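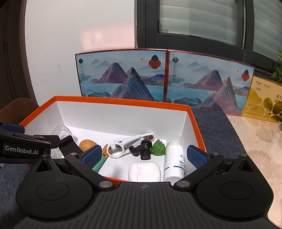 Review: blue finger pads for the hand-held gripper, Skekarley set

Posted Sep 5, 2018 by Savita Dubey

We run a pair of hand-held grippers on a small tabletop cell, and the pads are the part that wears. The set under review is the Skekarley replacement, bought to follow the Aketti pads we had been using since January. It was fitted by Bhupendra Negi, who also looks after the linkages.

Fitting is simple. Open the jaws fully, support the linkage from behind and change one side at a time. The sheet supplied gives no torque figure for the pivot screws. We nip them up by hand, work the jaw through its travel and check for side play. On our first attempt the left pad sat slightly proud of the right, and a second fitting cured it.

Our routine load is mixed small goods taken out of and put back into an open gift box: a clear plastic cup, a bottle, an earbud case, tubes and the like. The box walls matter more than the items. The jaws have to open inside them without the pads catching the rim, and a thicker pad takes away some of that room.
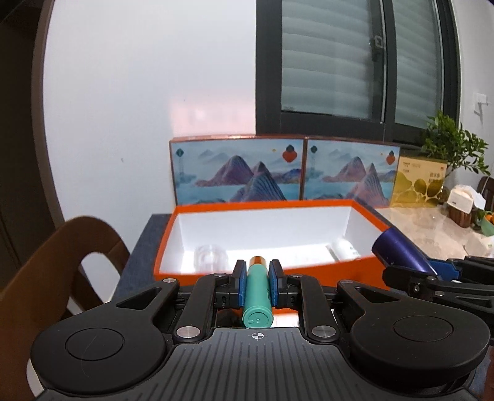
Cylinders are the harder test. Held lengthwise, a marker touches each pad along a narrow line, and any error in pad alignment lets it swing. The Skekarley pads held ours well once they had been squared up. The old Aketti pair, at the end of its life, did not.

Wear at 1,371 cycles was light and even. The maker suggests a change at 2,000, and I see no cause to argue. Wipe them with a damp cloth at the end of a shift and keep solvent away.

Complaints: the packet does not mark left and right, and delivery took 29 days. Vusidwood stocks a cheaper set, which I have not tried.

Fit: good. Grip: very good. Instructions: poor. I have ordered 3 more sets.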